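# Small Loads, Large Drums

*What happens inside a front loader when there is almost nothing in it*

The single-item wash has a poor reputation among people who repair washing machines, and a loyal following among people who own them. A shirt is needed by evening. A tablecloth has wine on it. A new red towel cannot be trusted with anything else in the hamper. The machine is started with one piece of cloth in a drum built for a week of laundry, and the result is judged by whether the stain came out.

Mechanically, the single item is one of the harder jobs a front loader gets. The reasons are in the geometry of the drum and have changed little since the layout became common in homes.

## The drum and its lifters

A front-loading drum is a horizontal cylinder, or close to horizontal, turning inside a sealed outer tub. Water sits in the bottom of the tub and enters the drum through perforations in the wall. The level in a wash cycle is low, often well below the bottom edge of the door glass once the fabric has taken up what it can hold. Cleaning depends on repeated lifting and dropping.

The lifting is done by raised ribs fixed to the inside wall. Manufacturers call them lifters, paddles or baffles. They are hollow, usually with holes of their own, so that some water is scooped up on the rising side and released over the load near the top of the turn. A load of reasonable size is carried partway up the wall, falls, lands on the rest of the laundry and is carried up again. Fabric rubs on fabric. Detergent solution is squeezed out of the fibers on landing and drawn back in as they relax.

One item has no other fabric to land on. At wash speed a small cloth tends to do one of two things. It slides along the bottom of the drum, nudged by each lifter as it goes by, or it settles against the face of one lifter and rides with it, dropping a short distance each time. Both will wet the cloth thoroughly. Neither gives it much of the flexing that a fuller drum provides.

"People assume a small load gets a better wash because it has more room," says Vanderleia Pacheco, who has serviced domestic machines for Vasconcelos, a repair firm, since its second year. "It gets more room. The wash action comes from falling onto something heavy, and a dish towel isn't heavy."

She puts the practical minimum at a third of the drum by volume, dry and loosely placed. Below that she recommends making up the load with pieces of the same color and weight.

## Out of balance

The wash phase is forgiving. The spin phase is where the single item causes trouble.

Before a front loader accelerates, it runs a distribution step. The drum turns slowly, then slightly faster, until the fabric is held against the wall. The control board watches the motor for variation across each revolution. A heavy spot makes the motor work harder on the way up and less on the way down, and the size of that difference is read as imbalance. If it falls under a set limit, the machine proceeds. If it doesn't, the drum slows, the load drops, and the step is tried again.

A full load can be spread around the wall. A single bath mat cannot. Wherever it sticks, all of the weight is on that side, and no amount of redistribution will place an equal weight opposite. Most machines will try several times and then do one of three things: spin at reduced speed, skip the final spin, or stop with an error. The owner opens the door to a dripping mat and a display that has run long past its estimate.

Thin items are usually exempt. A wet cotton napkin weighs too little to trip the limit, and the machine will take it to full speed without complaint. The troublesome group is made up of single pieces that hold a great deal of water:

- bath mats, especially those with a rubber backing
- one pair of heavy jeans
- hooded sweatshirts
- a single pillow
- a cotton throw or a folded bedspread

Waterproof items are a separate case. A mattress protector or rain shell can trap a pocket of water that passes the balance check and then shifts at speed. These should be left out of any high-speed spin, whatever the size of the load, and the care label should be followed.

Pacheco's advice for the bath mat is to add two towels of similar thickness. The towels need not be dirty. "They are ballast," she says. "You dry them and put them back."

## Water, time and the short program

Many current machines estimate the load before filling. Some weigh it by the effort needed to turn the drum. Others watch how quickly the water level falls as the fabric absorbs it, and top up until the level holds. A small load therefore uses less water than a large one. It does not use proportionally less. The tub has to be filled to a minimum level regardless, and the heater has to warm that water along with the metal around it.

The same is true of time. Fill, heat, drain and spin take up fixed portions of the program, and a sensor that detects a small load can only trim the tumbling between them.

The quick program exists for this situation and is often avoided out of habit. It is designed for a small quantity of lightly soiled fabric. On the machine Pacheco uses for demonstrations, a Mandska with a plain dial, the quick program is 56 minutes shorter than the standard cotton cycle. For one shirt worn once, she regards the longer cycle as wear without benefit.

Detergent is the setting most often left unadjusted. A full dose in a nearly empty drum produces more suds than the fabric can take up. Suds cushion the fall, reducing what little mechanical action there is, and they confuse pressure-based level sensing in some machines. Extra rinses are then added automatically, which removes the time saved by the quick program. Half the stated dose for a small load is a reasonable start. In soft water, less again.

## The red item

Color is the usual argument for washing something alone. A strongly dyed cotton, red in particular, may release loose dye for its first few washes. Reds have earned their reputation partly through visibility: the same quantity of loose navy dye on a white shirt reads as dinginess and is blamed on the detergent, while red reads as pink and is blamed on the towel.

Solange Conceição, who runs the dye room at Naro, a small textile finisher, tests every batch by wetting a corner and pressing it between two pieces of white cotton. The method works at home with no equipment. The corner should be wetted with warm water and pressed firmly for a minute. If color comes off on the white cloth, the piece is washed alone or with its own kind. The test is repeated after each wash until the white stays white.

"One clean test isn't enough," she says. "I want two in a row before it goes in with anything pale."

She washes new reds in cool water, turned inside out where there is an inside, and takes them out promptly. Time matters because a damp colored cloth left folded against itself can mark its own lighter areas: a white hem, a printed stripe, contrasting stitching. Dye that has moved in this way is best treated before drying. A second cool wash will often shift it. Tumble drying makes the mark much harder to remove.

Vinegar and salt are widely recommended for setting dye at home. Conceição uses neither. Most modern cotton dyes are fixed at the mill, and what comes off in the first washes is surplus that was never attached. The remedy is to rinse it away.

## What gets left behind

Small loads are also the ones most easily forgotten. A full drum is obvious on opening the door. One sock, dark against a shadowed drum, is not, and thin fabric flung against the perforations during the spin can stay pressed to the upper wall until the next load knocks it down. The rubber door seal has a fold deep enough to hide a handkerchief.

The check takes a few seconds. Turn the drum by hand through one full revolution and listen for anything that drops. Then run a finger around the fold of the seal – bottom first, where the water and the coins collect. Finally, leave the door ajar. A closed tub with a damp cloth in it will smell within a day in warm weather, and the smell transfers to the seal.

Wusham, a coin laundry with a row of large front loaders, kept a log of forgotten articles through September. The total was almost 200. Socks led the list, followed by washcloths and children's underwear. Most had been left by customers running a small load in a big machine, and the staff now ask those customers to turn the drum before they go. 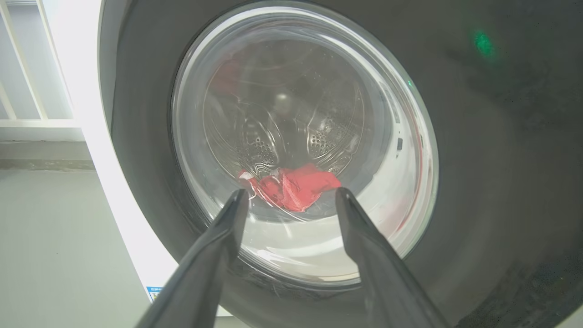

Marta wrote in to disagree on the subject of ballast: she has washed single bath mats for years without adding towels, by stopping the machine before the final spin, folding the mat in thirds and laying it along the bottom of the drum. She concedes that it fails with the rubber-backed kind.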